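Tuko Community Tableware – progress report to Adesuwa Dauda
August 18, 2026

Hi Adesuwa,

You asked for something short this time, so I'll try (no promises!). August has been all about spoons and cups, and I'm really happy with where we are.

Spoons

We've settled on the mixed design, the one with the light handle and the little round knob on top. Neville Rowbotham wanted a plain end and argued for it right up to the last meeting, but I love that knob – it gives your thumb somewhere to go, and it's easy to find in a crowded drawer. The handle narrows into a darker metallic part before it opens out into the gray bowl. Hwa-young Jang is still fussing over that join and would like one more round of samples before we order. I've said yes, so please expect an invoice from Kalniņš for 50 pieces.

Cups

We're staying with plain white paper for the tasting tables. The rim is wide enough that a spoon can stand in the cup between servings, and the black tabletops make everything easy to spot.

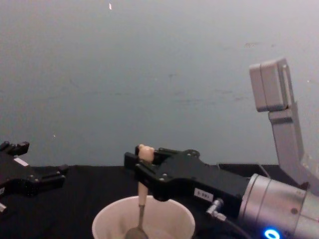 Money

We've spent 2822 of the 3000 you gave us for this stage, all on samples and table hire. The next stage comes to 3629, and Nanna Hjaltadóttir has the full breakdown if you want to go through it line by line (she'd be delighted, I think).

Coming up

Ragnheiður Arnardóttir is writing the care leaflet – hand washing only, for now – and I'm booking the next tasting with Kunano. Could you let me know by the end of the month whether the sample order is okay with you?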